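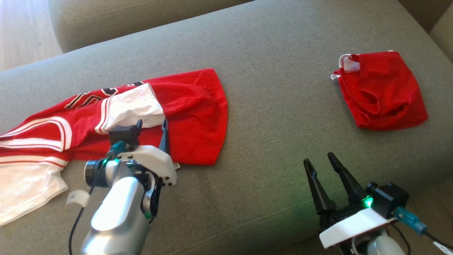 January 6, 2020
By Leire Palacios

Print | E-mail | 14 shares | 6 comments

Every January my inbox fills up with people who want to help me own less. This year the winner is a subscription called Flostum, which for seventeen dollars a month will send me a daily "release prompt" on my phone. Day one is free. Day one told me to pick up the nearest thing I hadn't used since the summer, thank it, and let it go. I was in the kitchen at the time and the nearest thing was the big canning pot. I use it in August and I will use it again next August. I put it back.

I have been through a few rounds of this by now. There was the year of the hangers, when you turned them all backward and whatever was still backward in six months had to leave. There was the box method, where you put your doubtful things in a box and wrote a date on it and if you hadn't opened it by then you weren't allowed to look inside. I opened mine. It had the good scissors in it. Then there was the one with the folding, which I'll admit I still do with dish towels.

What bothers me isn't the tidying. I like a clear counter as much as the next person. What bothers me is the claim that comes attached, which is always some version of this: the stuff is making you unhappy, and getting rid of it will fix your sleep, your marriage and your knees. I would like to see how anyone found that out. Flostum says on its front page that 79 percent of members "feel lighter" after one month. Lighter than what? Who got asked? If you only ask the people still paying at the end of the month, I'm surprised it's as low as 79.

I wrote to them and put the question. I got back a very friendly note with a discount code.

My friend Covadonga Pacheco is on the other side of this and we've been arguing about it since before Christmas. She did a full clear-out last February when she moved into the smaller place, and she swears by it. She says she got rid of almost 500 things. I asked how you count that. Is a box of pens one thing? She said you know when you know, and that I was being difficult, and both of those may be true.

But I was there for some of it, and here's what I saw. Her move was hard. She had a bad landlord at the old place and a good one at the new place. She went from a forty-minute drive to being able to walk to work. She got a bedroom that faces the back, away from the bus stop. And she started sleeping better. Of all the things that changed that month, the one that gets the credit is that she no longer owns a fondue set.

She also bought another fondue set in November. I have eaten from it. It's a better one.

That's the part the books skip over. Nobody seems to follow up after a year. I'd pay seventeen dollars to read a plain list of what people gave away and what they then had to buy again, with prices. I kept my own for a while after the box year and it was not flattering. A rain jacket. A cake tin. A set of hex keys, twice. The Damero lamp I gave to my cousin because it didn't "spark" anything, and then replaced with a worse lamp for seventy dollars, and I still look at hers when I go over there.

Then there's where it all goes. The thrift store on our side of town had a sign up last week saying they couldn't take any more bags until further notice. I asked the woman at the register and she said it happens every January, the back room fills to the ceiling, and a good part of it is stuff they can't sell. Mugs with company names. Single boots. Bread machines with the paddle missing, which I hadn't known was a common problem, but apparently everyone loses the paddle. So my release prompt becomes her problem, and from her it goes on to the dump, where it would have gone from my house eventually but with less ceremony.

The people selling this don't have to think about that. They also, I notice, sell containers. Flostum has a shop tab. It's all bins. There is a set by Manzano in three sizes, and a thing from Porkine that hangs on the back of a door and holds, as far as I can tell, other smaller bags. If the message is that I own too much, I don't see why the first step is to buy a shelf system.

I know what the answer is, because Covadonga gave it to me: you buy fewer, better things, once. Fine. I'd believe it if I had met anyone who did it once.

To be fair, I'll list what has worked here. Throwing out medicine that's past its date. Keeping one drawer for cords and labeling them with masking tape, which took an evening and has saved me a lot of swearing. Not bringing home free tote bags. Getting off catalog mailing lists, though two of them have found me again. None of this changed how I feel about my life. I can find the camera charger now.

I'm less sure about the sentimental stuff. The standard advice is to take a photo of the thing and give the thing away, and I've tried it, and I have never once gone back and looked at the photo. Maybe that proves their point. My mother's recipe cards have butter on them and her handwriting slants up when she was in a hurry, and I don't care to have that argument with an app. My brother kept our dad's tackle box for years without fishing and then took up fishing. You could call that clutter for most of those years and I don't know at what point you'd have been wrong.

So I've canceled, or I think I have. The cancel page asked me to confirm by e-mail, the e-mail hasn't come, and the prompts are still arriving every morning at seven. Today's was about spices. Mine do need going through, there's a jar of marjoram in there from the old apartment, but I'm going to wait a few days so they don't get to count me.

Print this post | E-mail this post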